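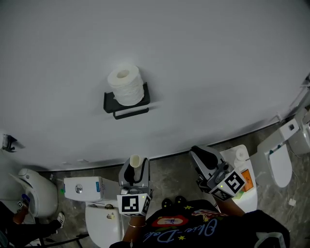
Last updated: 2025-01-25

I bought a Talenen screen protector in June, the 3-pack, because the box said "military grade" and I am apparently still someone who reads boxes. Two of the three are in the trash now. The last one is on my phone with a bubble near the speaker that I push at during calls.

My problem is with the word "grade." Which grade? Tested by whom, dropped from what? I wrote to the seller and got a reply from a Naveen Garg, very polite, who told me the glass was "up to 7 times stronger." I asked what it was stronger than. That was the end of our correspondence.

Kusum Chaudhary swears by the Husano ones and sent me a link where 93 percent of buyers would recommend them. Fine, but most people write those reviews the afternoon they stick the thing on. I'd like to hear from them after a winter of coat pockets and car keys.

The Nutberg glass costs twice as much and feels the same under my thumb. It does come with a plastic tray that lines everything up, and I'll admit the tray is good — better than the glass, maybe. I got it on straight the first time.

Does any of it save a screen? My old phone went three years with nothing on it and has one scratch, down by the charging port. I'm leaving the Talenen on until it cracks, and I haven't decided whether I'll buy another.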